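白瓷盘子用久了发灰、有划痕,到底怎么洗

版块:厨房日用 > 餐具与收纳

楼主 半斤盐
家里的白盘子用了几年,盘底一圈一圈的灰色细线,像铅笔画上去的。洗洁精洗不掉,钢丝球刷过一次,感觉更多了。盘子本身没裂没缺口,扔了可惜。想问两个问题:
一是这种灰线是划痕还是脏东西;
二是有没有不伤釉的办法。
另外洗碗机能不能继续用,我家是嵌入式的,牌子叫Ilico,一直开强洗。

2楼 窗台上的蒜
多数是金属痕,不是划痕。不锈钢刀叉比釉面软,切牛排的时候金属蹭在釉上留下来的。拿指甲横着刮一下,感觉不到沟,就是金属痕,能洗掉。感觉得到沟就是釉伤了,洗不回来。

3楼 老灶台
同意楼上。我用的是含草酸的清洁膏,挤黄豆大一点,湿海绵打圈,一分钟左右冲掉。戴手套。洗完再用洗洁精走一遍。
钢丝球别用了,钢丝球本身就会留金属痕,越刷越灰。

4楼 二两面
不建议草酸。入口的东西,家里又有小孩,何必。小苏打加一点水调成糊,敷一会儿再擦,慢一点但是能掉。

5楼 老灶台
回4楼:小苏打我试过,新的痕迹可以,放了一两年的擦到手酸也只淡一点。草酸冲干净就行了,菠菜里也有草酸。

6楼 二两面
菠菜里有和你往盘子上抹膏不是一个浓度。清洁膏的包装上都写着避免接触皮肤和眼睛。各人自己掂量吧,我家不用。

7楼 半斤盐(楼主)
刚去刮了一下,没有沟,应该是金属痕。先试小苏打,不行再考虑清洁膏。
还有一个问题,盘子上有图案的怎么办?我有几个带浅色图案的,怕擦没了。

8楼 青石巷口
看是釉上彩还是釉下彩。釉下的图案在釉底下,摸着是平的,随便擦。釉上的是烤在釉面上的,侧着光看,图案的地方反光跟旁边不一样,有的摸得出一点点厚度。釉上彩不要用任何带颗粒的东西,小苏打糊也算颗粒。
我家有个盘子印的小熊,颜色本来就淡,我只用软海绵加洗洁精,没用过别的。 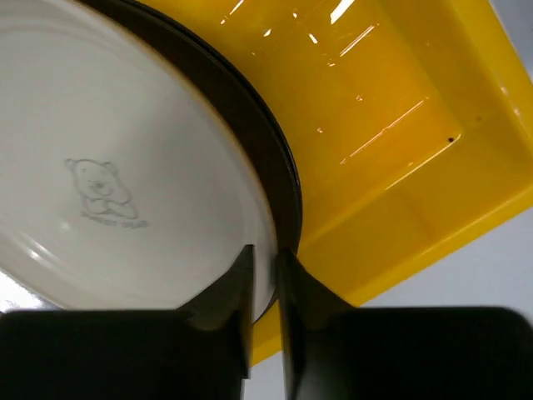

分类:白瓷 / 浅色图案 / 日常清洗

9楼 青石巷口
接着上面说。浅灰的图案最麻烦,磨淡了你都看不出来是什么时候淡的。要试清洁膏的话先在盘子背面试,正面绕开图案,只擦有灰线的地方。

10楼 半斤盐(楼主)
挺素的,小熊手收在身前那个样子跟我侄女的杯子有点像。我那几个是浅蓝色的小花,侧光看了,花的地方发乌,旁边是亮的,估计是釉上的。

11楼 窗台上的蒜
发乌的话基本就是釉上。那洗碗机也少放。强洗温度高,洗碗粉碱性又强,釉上彩洗一阵就开始褪,金边褪得更快。

12楼 夜班煮粥
洗碗机这条我有不同意见。我家盘子一套,Pustar的,六年了天天进洗碗机,图案没变化。底标写着可用洗碗机就可以用,不用自己吓自己。

13楼 窗台上的蒜
你那套是釉下还是釉上?

14楼 夜班煮粥
不知道,没研究过。摸着是平的。

15楼 窗台上的蒜
那多半是釉下,跟楼主的情况不一样。

16楼 夜班煮粥
行,这么说也有道理。不过楼主可以先改成日常档,强洗本来是给锅用的,洗盘子没必要。

17楼 醋坛
插一句价格。Swanson的陶瓷清洁膏,我六月份买的时候149一支,现在有店在卖100出头。用起来跟19块钱的杂牌没看出区别,都能去金属痕。买便宜的就行。

18楼 二两面
19块的我反而不敢用,成分表都不全。

19楼 醋坛
我买的那支有成分表,字小而已。

20楼 老灶台
补充一下,别拿清洁膏天天洗。里面有磨料,偶尔用没事,用勤了釉面会发涩,发涩以后更容易挂金属。一年一两次够了。平时少在盘子上切东西,肉在砧板上切好再装盘,灰线自然就少了。

21楼 青石巷口
叠放也会磨。盘子底下那一圈没上釉,是糙的,直接压在下面一个盘子的正面,拿进拿出就磨出一圈印。中间垫张厨房纸或者薄的无纺布。我垫的是旧抹布剪的圆片,够用。

22楼 夜班煮粥
垫纸太麻烦,坚持不了几天。立着放,买个沥水架那种带格子的。我在Trirnura买的架子,格子偏窄,深盘放不进去,平盘刚好。

23楼 青石巷口
立着放占地方,我家吊柜矮,大盘子立不起来。看各家柜子吧。

24楼 路过喝汤
想问一下,有的盘子不是灰线,是整片发黄,一般在盘沿,这个是什么?

25楼 老灶台
茶渍或者油垢,也可能是水垢带颜色。先用温水加柠檬酸泡半小时,水垢会松,然后再洗。油垢就用小苏打加温水泡。分两次来,不要混在一起,一酸一碱中和掉了,白泡。

26楼 路过喝汤
网上都说小苏打加白醋。

27楼 老灶台
冒泡好看而已。泡完剩下的基本是盐水,去污力很弱。要么用酸,要么用碱。

28楼 二两面
这一条我跟老灶台意见一致。
另外如果釉面有细小的开片纹,颜色是渗到纹里面的,那就泡不干净了。这种盘子我家不装菜,放放钥匙。

29楼 半斤盐(楼主)
回来汇报。两个纯白的用小苏打糊擦了,新一点的那个干净了,老的那个还剩淡淡几道,要凑近看才看得见。老的又用了一点清洁膏,戴手套擦的,全掉了。冲了好几遍。
带蓝花的没动,只用海绵洗了,灰线留着。以后这几个手洗,洗碗机改日常档。

30楼 窗台上的蒜
蓝花的可以试试美术橡皮,干擦,只擦灰线,避开花。我擦掉过一部分,重的擦不动。

31楼 半斤盐(楼主)
家里正好有橡皮,晚上试。

32楼 醋坛
橡皮擦完记得洗,会掉屑。

33楼 夜班煮粥
问下楼主,刀叉是什么牌子的?我怀疑跟刀叉也有关系,我换过一套之后灰线明显少。

34楼 半斤盐(楼主)
超市买的散装不锈钢,没牌子,刀是带锯齿的。

35楼 夜班煮粥
锯齿刀容易挂,换成平刃的会好一些。新买的刀叉头几次也容易留印,先洗两遍再用。

相关主题:
不粘锅涂层掉了一小块还能不能用
玻璃杯起雾洗不亮
竹砧板发霉的处理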